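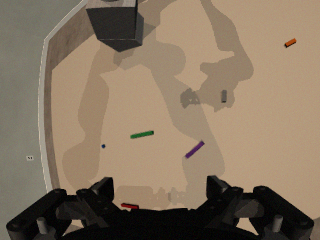 How many times do you have to show a robot a task before it can do it without you?
More than you'd like, and the number depends less on the robot than on how evenly you spread your demonstrations over the table.

I get asked this nearly every week, so I'm going to write it all out in one place and then point people here. Get a drink, I tend to go on a bit.

A little background first. I've spent since July driving a simulated arm by remote control, picking up small colored pieces and putting them in a tray. I hold a controller, the gripper follows my hand, and everything gets saved as one episode. Then the computer studies the pile of episodes and tries to do what I did.

My first set had 12 episodes. I was so proud of them! I trained on them overnight, came down in the morning in my slippers, pressed go, and the arm went very confidently to a spot with no piece in it and closed its fingers on air.

Leokadia Rutkowska looked through the recordings with me and saw the trouble before her tea had cooled. I'd started nearly every episode with the red piece, and I always came at it from the same side. I had taught it a place on the table and thought I was teaching it to look.

So the second set had 93 episodes, and this time I let the software (we use Sorko for the scene and Rulen for recording, both a bit cranky) scatter the pieces at random. Different angles, different order, different light. That last one matters a good deal more than I'd guessed.

About the light. Shadows are the thing I'd tell my younger self to worry about. A dark piece lying in shadow is hard for me to find on the screen, and if I'm squinting and hesitating, then my hesitation goes into the recording too. The arm learned to dither. It dithered just like me, it was like watching my own hand.

Takeshi Ogura's advice on this, which I pass along to everyone: look first, then start recording. Find the piece, decide how the fingers will go around it, take a breath, press the button, go. My episodes got shorter right away and the wobble mostly left them.

Next thing, and it took me ages. Open the gripper all the way BEFORE you come down. I used to open on the descent because it felt quicker. With thin pieces you clip one end with a fingertip, it spins off, and now you've got a recording of chasing something around a table.

Should you keep the chases, though? Igor Sobczak and I go back and forth on this. He throws out every episode with a fumble. I keep the ones where I recovered calmly, because the arm is going to fumble someday too and I want it to have seen what to do next. I do delete the ones where I got cross. You can tell which they are from the speed.

Line the fingers up with the short side of the piece. If the bar is lying at a slant, turn your wrist to match and then go down. Grabbing a bar lengthwise works now and then in the simulator, and it's a nasty habit to bring over to a real arm. Ask me how long it took to unlearn.

Somebody messaged to ask if they need a fancy controller. I started on a plain game pad and it was fine for moving and miserable for turning. I'm on a Pevis now, the kind you hold like a pen, and my wrist is happier for it. If the pad is what you have, use the pad. Turn the sensitivity down and go slow.

Take breaks! Wiesława Głowacki does four sessions a day, short ones, and her episodes from the last session look as tidy as the ones from the first. Mine after supper are terrible. I've started marking the time of day in my notes and leaving the late ones out.

Where it stands today: 119 episodes, the old 12 thrown away. The arm gets the green and purple bars nearly every time. Orange is good. The small blue piece is still a coin toss, and gray in shadow is worse than that — I'm recording more of those this week, a whole batch with nothing but the hard ones.

Wojciech Kaczorowski asked if I'd share my notes on naming and sorting the files. Yes, gladly, they just need some cleaning up, half of them are abbreviations I can't read anymore. I'll add them to the end of this thread when they're ready.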